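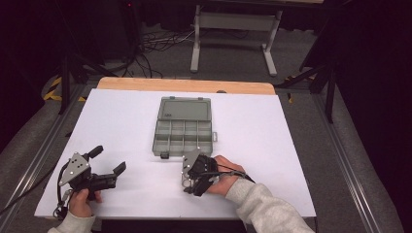
STIRKVILLE, November – The Dhanial group at Trudon has published first results of Urgate, a method that teaches robots two-handed work from human demonstrations. A person holds one gripper in each hand and does the task at a table, and the policy learns from these recordings. One of the test objects is a gray plastic organizer with a hinged lid and two rows of small compartments. Such a box is difficult for robots, as one hand must often keep the base steady while the other moves the lid.

For the study, 5 operators recorded 314 demonstrations. The group removed those with tracking errors and trained on the 254 that remained. An earlier method needed the full set to reach the same success rate in closing the lid.

"We wanted to know which demonstrations really help the robot," the group states. "The slow and careful ones were more useful than we expected."

The method still has limits. In 127 test runs, most failures came at the latch, where the gripper pushed at a wrong angle. The group will now study this step with force sensing.

The paper and the training code are available from Trudon on request.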